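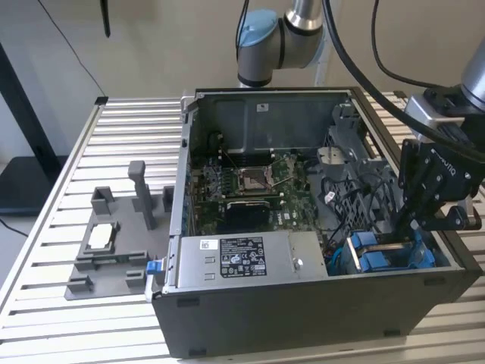

Brolik Releases Rulinex Tournament Rules Update for Plerness

Brolik, publisher of the trading card game Plerness, today announced version 10 of the Rulinex tournament rules. The update takes effect Monday and applies to all sanctioned constructed and draft events.

The main change concerns discard pile order. Players may now rearrange their discard piles at any time, except in formats that permit cards printed before the Kárason expansion. A total of 46 cards have received revised wording to match. None has changed in cost or card type.

Search effects have also been standardized. A player who searches a deck for a card with a stated quality must reveal that card before shuffling. Searches with no stated quality remain hidden.

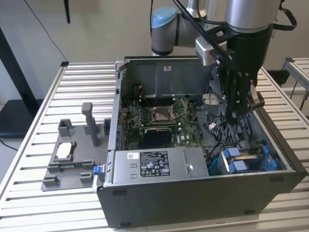

"Most judge calls on search effects came from two older templates," said Gunhild Eskildsen, rules manager at Brolik. "Both templates have been retired, and the affected cards should be read using the current text in the card database."

The minimum deck size for constructed play is unchanged. Round time at events with more than 700 registered players will be reduced by five minutes, starting in June. Smaller events keep the existing limit. 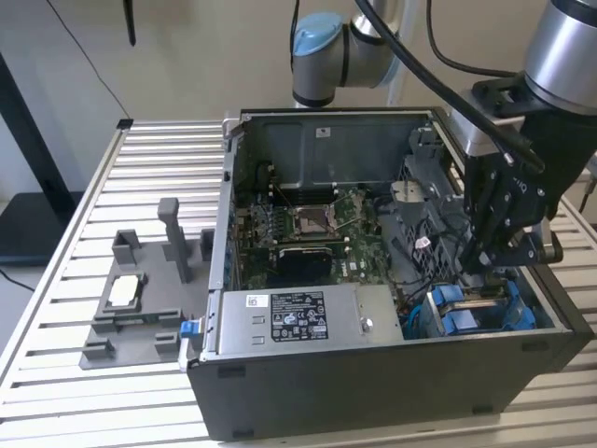

Deck lists for large events must be submitted online by 8 p.m. on the evening before round one. Late lists will be accepted on paper at the judge station, with a warning recorded for the player.

The card database, which holds roughly 3000 entries, has been updated with the new wording. Printed copies of the rules can be requested from local organizers.

Press contact: Teresa Peixoto, Brolik Organized Play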